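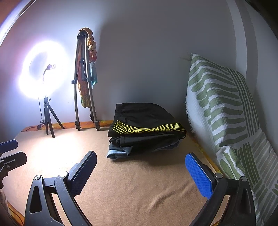
What look like shorts on top, denim at the bottom: a folded pile beside the ring light on the fleece blanket.

Pei-shan Hung folds shorts the way other people shell peas, without looking down. She was halfway through explaining why she hates hangers when I noticed that a pair had already become a tidy packet in her hands.

"Hangers are for things you're scared of," she said. "A blazer, fine. My running shorts do not need a hanger! They need to be flat and they need to be where I can find them."

Hung has been teaching folding since last August, first to her neighbors on Park and now in short evening sessions she calls Brekari, a name she made up with her friend Benedita Leitão over a very long dinner. The setup is simple: a flat surface against the wall, a fleece blanket over it, a ring light on a little tripod. The blanket matters more than I would have guessed. On a bare tabletop, she told me, slippery fabric skates away from you just as you get the second sleeve in.

"Fleece grabs," she said. "I tried a bedsheet, I tried a yoga mat. Albertina Moreira lent me a quilt and it was gorgeous, but everything sank into it and came out lumpy. I paid 5 dollars for the fleece at a yard sale and I would fight you for it."

We talked for 40 minutes and most of it was about waistbands. Elastic is her favorite subject. Gathered elastic always wants to pull the fabric into a fan, so she lays the waistband along one side and lets the rest of the shorts do what they like before she flattens them.

"People try to make athletic shorts into a perfect rectangle. They're curved! The hem is curved, the leg is curved. Let them have a round corner and get on with your evening."

Denim gets different treatment. She puts jeans at the bottom of any pile – they're heavy and they stay put – and smooths each one with her forearm. Then come the softer trousers, then whatever is light and stretchy. I asked if she ever reverses it. She looked at me with real concern.

"Once, for a suitcase. It was like building a house on a pillow."

Her students tend to arrive wanting a system for the whole closet. Lourenço Caldeira came with a pile of 49 T-shirts, which he had counted himself and seemed proud of. Hung had him work on a single one until he stopped tugging at the collar.

"He was furious," she said, delighted. "Then he went home and did the rest, and he sent me a photo of the drawer. I still have it on my phone."

She doesn't sell anything, and the sessions cost whatever people put in the jar. What she would like next is a bigger room, and a chance to teach fitted sheets, a topic on which she and Leitão disagree so strongly that they've agreed to teach it on separate nights.

"Benedita rolls hers," she said, and picked up another pair of shorts.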